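Flomimden Bench Arm – Set-up Guide

Section 6. Limits, stops and working near people

Read this section before you power the arm near a counter, sink or shelf. Meeting a standard on paper does not make your bench safe. The certificate that ships with the unit covers the arm as it left the factory, with no gripper fitted and no cables added. Everything you have bolted on since is yours to answer for.

6.1 Before the first move

1. Press the stop button with the arm unpowered and check that it latches. Then power up and confirm that the controller reports a stop.

2. Set the reach limit. The default is 600 mm. Treat the default as a guess made by people who have never seen your counter.

3. Move the arm by hand through the whole task. Look up as well as down. Shelves and hanging utensils are easy to miss when you are watching the fingers.

4. Follow every loose cable from end to end. If a loop can reach a faucet, a handle or the item being picked, tie it back and repeat step 3.

5. Run the task once at the lowest speed with one hand on the stop button.

CAUTION: The software limit is not a safety device. It depends on the same controller that may be failing when you need it.

6.2 Picking beside a sink

A sink rim sits close to the path of the fingers and leaves little room for a bad approach. Come down over the item from directly above where you can, and keep the speed low for the last part of the drop. Toy food and blocks are good practice items, but a clean run with them tells you little about glass or anything with an edge.

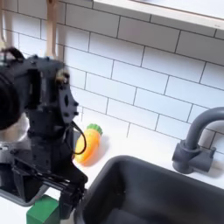

Stundow objects to the advice on approach: coming straight down is fine until the wrist meets something overhead, and a slanted approach with a checked path is often the safer choice in a tight kitchen set-up. The manual should say "check the path" and leave the angle to the operator.

We accept the point about overhead space. We are less sure about leaving the angle open, as a path checked once tends to be treated as checked forever. If you use a slanted approach, write the angle in the log and check it again after any change to the gripper, the cable or the counter.

6.3 Keeping the log

1. Record each stop, including the ones you think were false alarms.

2. Record the speed and reach limit in use at the time.

3. Do not reset the counter on the controller to tidy up the figures. One test unit reached 1,187 cycles with a spotless record – the stops had been cleared at each restart.

NOTE: Takagi mounting plates need their bolts checked every 335 cycles. Use a torque wrench. A bolt that feels tight by hand has not been checked.

Go on to Section 7 only when steps 1 to 5 of 6.1 have been signed off.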